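24th August

Woke before the alarm and walked down to the Grima road to look at the creek. It's low again, the stones are showing under the footbridge. Picked beans when I got back, 2 pounds, and put half in the freezer. The tomatoes are slow this year – mostly green still.

Paid Brundent for the gutter work, 93 dollars with the downspout. That leaves the back fence, and I'd like it done before October.
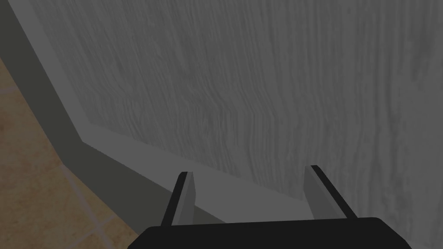
The afternoon got up to 73, good weather for painting, so I did the porch rail. One coat. It needs another but the can ran out and the store closes early now. Read 19 pages after supper and gave up on the chapter. My knee is sore from the steps. Beans again tomorrow, and call about the fence.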